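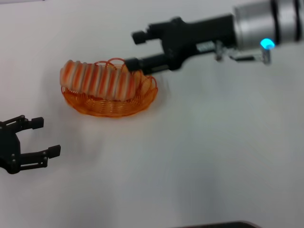
*Photo: Lumier bench log, head camera, right arm moving in*

**21 March 2018 – Brimeck two-arm kit, loan unit, second week**

Object handling today. Kit is on the trial licence until the end of the month, so the aim is to get through the awkward items first and leave the rigid blocks for whoever is on next.

Setup as left last night. White top, both arms homed, head camera exposure locked at 4 ms. Did not redo the hand-eye calibration. Residual was acceptable on the check target and I wanted the morning for runs.

Item for this block: orange wire basket with the striped orange and white piece lying across the top. Right arm approaches from the far side, left gripper parked open at near left. Task is to take the striped piece without dragging the basket.

Notes on the kit:

- Planner treats the basket as a solid hull. The loops standing above the top get clipped from the depth map about half the time, and then the lower finger comes in too close to the rim. Raised the approach height by hand in the config. The vendor tool has a slider for this but it resets on reload.
- Segmentation merges basket and striped piece when the lighting is flat. Same orange in both. The white bands are the only thing it separates on, so the mask comes out as a row of islands. Turned on the Chauvin filter from the optional package and the islands joined up, at the cost of frame rate.
- Head camera smears the right arm at default approach speed. Fine for the operator view, poor for tracking the fingertips. Either slow the last part of the approach or ask for the shorter exposure profile listed in the manual. Could not find it in our build.
- Grip force readout is in percent with no reference given. Asked for units in the first support ticket, no answer yet. Need newtons if this is going in the comparison table.

Logged 142 approaches across all soft and wire items, 69 of them on the basket. Outcomes are in the sheet, not scored yet. Do not quote a success rate from the console, it counts any finger closure as a grasp.

Against the Cloltuvitz kit we had in August: Brimeck install is much quicker and the cabling is better thought out. Documentation is thinner. Cloltuvitz let us swap the planner, and this one does not without the developer tier. Price for that tier is still to come.

To do:

- [ ] score basket runs from video
- [ ] repeat with a darker mat under the basket, same poses
- [ ] chase ticket on force units
- [ ] export config before the licence lapses – the backup button saves poses only

Left arm untested on this item. Joint 2 on that side gave one overtemperature warning on Monday and I would like it checked before we do handovers.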